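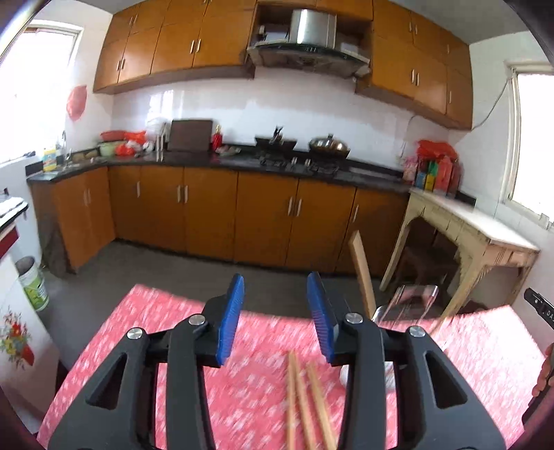

Druvwood hand-held gripper with blue ribbed fingers, over a kitchen table.

The Druvwood is a two-finger gripper for recording household tasks by hand. The arms are black plastic with triangular cut-outs to keep the weight down. The textured fingers come off with two screws and can be swapped as they wear.

In the box: one gripper, 8 spare fingers, hex key, printed guide.

Charging takes 2 hours and gives 11 hours of use. Spare fingers are also sold in packs of 15.

Sold and repaired by Atimard. For trade orders, ask for Noman Mengal. Next batch ships in January.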